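How to Dry and Put Away Big Pots Without Marking a Wooden Table

I wash a lot of large pots. In my house we cook for many people, and for a long time the washing was fine but the drying was a mess. The towels were always wet, the table got white rings, and the wire rack was so full that things fell down at night. After some time I made a fixed order for the work, and I write it down now because my sister-in-law asked for it two times.

You need: a wire rack, two dry cotton towels, one soft cloth for the table, and a free table. I keep a small jar of Garnotance wood wax also, but any furniture wax that you already use will do.

Step 1. Clear the table first

Take everything off the table before you start to wash. When the hands are wet it is too late to move the newspapers and the fruit bowl. Wipe the wood with a cloth that is only a little damp, and go along the grain. Then wipe again with a dry cloth.

Look at the surface from the side, with the light coming toward you. In this way you find sticky places and crumbs which you do not see from above. Small sand or salt is the worst, it makes long scratches under a heavy pot.
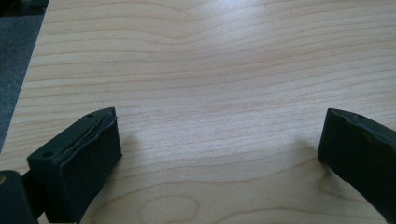 If your table has old white rings, do not rub them hard. Put a thin layer of wax, leave it 10 minutes, and polish it with the soft cloth. Some rings go away after one time and some stay. Mine needed three evenings, and one ring near the corner is still there, I put the sugar bowl on it.

Step 2. Give the rack its place

Put the rack where it does not rock. Push it with one finger on each corner. If one corner goes down, fold a piece of cardboard and put it below. Under the rack I lay a towel when there is much water, and I change it when it feels heavy.

I bought my rack from Denton, a house goods shop near the bus station, and before this I had a plastic one from Skimier which became yellow and bent in the middle. A metal rack costs more, but it carries a full pot without bending. Check only that the ends of the wires are smooth.

Step 3. Shake, wipe, then rack

Hold the pot over the sink and shake it well. Wipe the outside first, then the bottom, then the inside. If you do the inside first, water from the outside runs in again when you turn it.
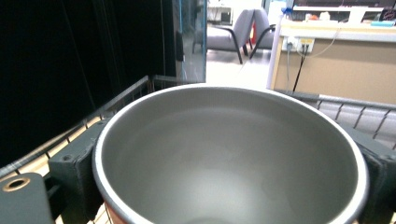

Large pots should go to the rack before the small ones. They take the most place, and if you leave them for last you must lift all the spoons and lids again. With a wide round pot, run the towel all the way around the rim also. A thick rolled lip like the one on this metal pot needs a slow pass with the corner of the towel, especially on the underside of the roll. If the outside is copper-colored, use a soft cloth and no rough sponge. I first stand a pot with the mouth up for a few minutes so I can look at the inside, and later I turn it over.

Step 4. Wait, then put away

Leave the pots until they feel dry when you pass a hand inside. In November this takes the whole night in my kitchen, in summer one hour is enough. Do not put lids on pots for storage if they are even a little wet, you will get a bad smell.

Put the heaviest pot on the lowest shelf, and between two pots lay a paper towel or an old napkin. The lids I keep standing in a Mokgethi file holder, the kind made for office papers. It holds five lids and it is easy to wash.

At the end, lift the rack, take away the towel and dry the table one more time, also under the place where the rack was standing. Hang the towels open, not folded, so they are ready for the morning.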